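3. Collection of Demonstrations

3.1 Work surface and placement grid

All demonstrations were recorded at the Godetham site on a single two-arm station operated by remote control. The tabletop was covered with tan paper and divided into cells with blue tape. The grid served the operators only. No cell labels were passed to the policy, and the tape lines were not removed from the recorded views before training.

Each episode began from a placement card naming a start cell and a goal cell. Cards were drawn in a fixed order prepared by Lærke Skov, so that cells near the far edge and cells close to the operator would appear equally often across a session. Where a card called for a position between cells, the object was set across a tape line. Operators were told to leave it as placed and not to square it up with the grid before recording. An earlier set gathered at Zusidcombe in August had used free placement, and its start positions had crowded toward the middle of the table - a pattern the policy learned all too readily.

Figure 1 gives the view from the head camera with a nested pair of bowls on the upper tape line, nearer to the left gripper than to the right. Both grippers are above the table with their fingers open.
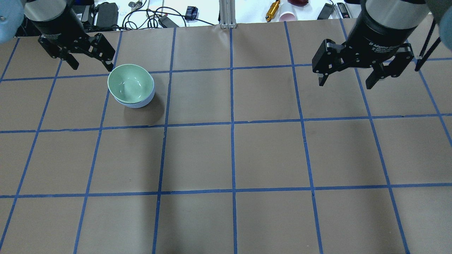
Figure 1. Head camera view of the station, with two nested bowls on the taped grid.

3.2 Episode protocol and review

Six operators took part. Each completed a practice block of six episodes, which was discarded, before contributing to the data set. The choice of arm was left to the operator in every task except handover, where the card named the giving arm. An episode ended when the object rested in the goal cell and both grippers had been raised clear of it, or when the time limit was reached.

The paper covering was kept in service until it tore. Creases and scuff marks were therefore allowed to build up, and we regard this variation as useful for training. Equipment on the white surface behind the table was likewise not arranged to any plan.

Review was carried out by Eldana Gebru and Valdemar Juhl, working separately from the same written rules. An episode was rejected if the object left the table, if the start position did not match the card, or if either video stream dropped out. Failed grasps followed by a successful second attempt were kept and marked as such. Disagreements were settled by Þröstur Brøndum. After review, 954 episodes remained, of which 400 were set aside for the placement study in Section 5.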